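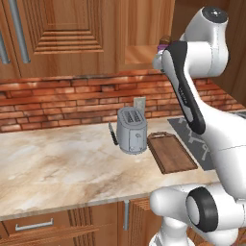

Kitchen corner: brick splashback, marble worktop and wooden cupboards

Wasness Village Hall Supper Club
Minutes of the planning meeting held on Tuesday, October 8, 2019, in the small room at Wasness Hall

Present: the secretary and most of the regular cooks. Apologies came in from two members, both down with the same cold.

1. Minutes of the last meeting
Agreed as a true record, with one correction. The leek tart was served in June, and the minutes had it down as onion. The cook concerned would like it known that there was no onion in it at all!

2. Matters arising
The new tablecloths have been hemmed and look lovely. The squeaky serving hatch has been oiled and now opens without half the hall turning round. The missing ladle has still not come back, so please have a look in your drawers at home.

3. The June supper
Everyone agreed this was one of our happiest evenings yet. All the tickets went, the garden doors stayed open until the end, and the strawberry shortcake vanished so fast that the cooks never got a taste. The soup ran out before the last table was served, so in future the tables will go up in turn. It was also felt that the break between the main course and pudding was too long, although several tables said they had enjoyed the chat.

4. Toast and toppings evening 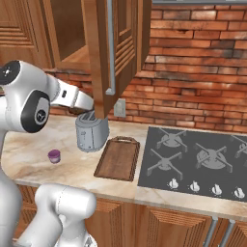 Minutes taken by the Secretary
Wasness Village Hall Supper Club

The idea of a toast supper was put forward at the end of the last meeting and has really caught on. Members turned up with pages of suggestions: mushrooms in cream, sardines with lemon, stewed plums and custard (yes, on toast), potted cheese, and a beetroot and horseradish spread which was passed round on crackers and finished before item 5. There was a long and cheerful discussion about bread. Vinwood Bakery can supply 25 loaves if we order by the Friday before, a mix of white, seeded and a dark rye, and will slice them for us. A few members would like to bake their own as well and were warmly encouraged to do so.

It was agreed to toast in small batches and carry the plates straight out. The grill in the hall kitchen will take the bulk of it, with toasters brought from home for the side table. Please do not plug more than 2 toasters into the same wall, as this tripped the switch at the pancake evening.

Agreed: to hold the toast supper as our next event, with four savoury toppings and one sweet. The plums won the vote for the sweet one by a good margin.

5. The Głowacki recipe book
The handwritten book from the Głowacki family has been copied out as far as the pickles, and what a treat it is. The dumpling pages alone run to five different fillings. Some of the measures are given in cups and some in "the blue bowl", so there will be a trial cooking session to work out how much the blue bowl held. Our best guess so far is roughly 2 pints. The family are happy for us to share the recipes at suppers and to print a small booklet later on.

Agreed: to try the cabbage and the sour cherry dumplings first. Anyone with a rolling pin is welcome.

6. Equipment
The Birix mixer has a worn beater and makes a grinding noise at the top speed. A replacement part has been ordered. Until it comes, please keep to the low setting and beat egg whites by hand. Two members have offered to do the egg whites, with some enthusiasm.

The big roasting tins need a proper scrub. This was left over to the next meeting, as it was the last time.

7. Ticket price
To stay as it is. Children under 5 will still eat free.

8. Any other business
A member asked if we might do a soup swap in the cold months, each person bringing a pan and going home with several small tubs. Very well received, and to go on the next agenda. Thanks were given for the crackers, the beetroot spread and the ginger cake.

Next meeting: same room, same time, after the toast supper. Bring your own mug.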